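# Bench tips for teaching a small arm by hand

I've been showing our little arm how to put things in boxes since the fall, and I love it more every week! Most of what makes a session go well is plain workshop sense, so I'm writing it down for Mamta Kushwaha and anybody else at the Gadwood bench who wants a turn on the leader arm.

**Clamp first, then plug in.** Check the clamp by pushing the base sideways with your thumb. If it creeps at all, tighten it before you record, or your morning demos and your afternoon demos won't agree on where the table is. Run the power cable straight down over the edge of the table and give it some slack, so a foot can't tug the base.

**Put paper down.** Two sheets end to end cover the reach of our arm nicely, and plain white keeps the wood grain out of the camera's view. Tape the corners underneath. Pencil tiny ticks where the box goes if you need to, then rub them out once you've got the hang of it. Crumbs and specks are fine — I used to swap the paper constantly and it made no difference I could see.

**Pick a bright, chunky object.** Foam blocks squash, glossy ones slide off the fingertips, and anything the color of the table is miserable to find on the replay. A cube with the sharp corners taken off is lovely to grab from any side.
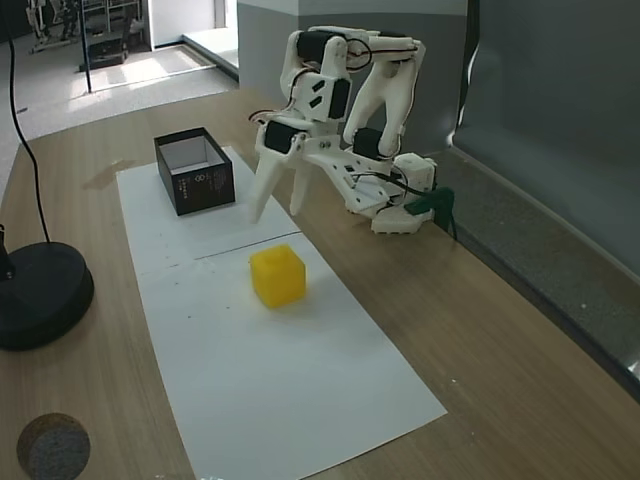

**Start every demo from the same pose.** Mine is bent forward with the fingers open, high enough to clear the rim of the box. Park there, breathe, hit record. Tincuța Bratu counts to 2 out loud before she moves, and her recordings are the cleanest we have, so now I do it too (quietly).

**Move slower than feels natural, but don't stop.** Long pauses get learned right along with everything else! If you need to think, think before you hit record. Come in from above, close the fingers, lift straight up, go across, open. Same order every time.

**Move the cube, not the box.** At least for the first batch. Shift the cube a couple of inches and turn it a little between takes. Once the arm copes with that, start nudging the box as well.

**Keep a few saves.** If the cube slips and you catch it neatly, keep that take. If you fumbled around for ages, toss it right then — you won't want to go back through them later. Our current set has 418 takes, and I've watched every one, with tea.

**Watch the wires.** Let them loop loosely at each joint, then swing the arm by hand through its whole range with the power off. Anything that pulls tight gets more slack before the session starts. A twist tie is better than a zip tie here, because you'll be redoing it.

**Rest the motors.** I stop after 3 batches and feel the one at the elbow. Too warm to hold a finger on means a break for both of you.

**Mind the sun.** Patches of sunlight crawl over the floor in our room and sooner or later reach the table. Pull the blind, or record at different hours on purpose and let the arm learn both.

Marlene Barbosa wants to try a sponge in February. I can't wait!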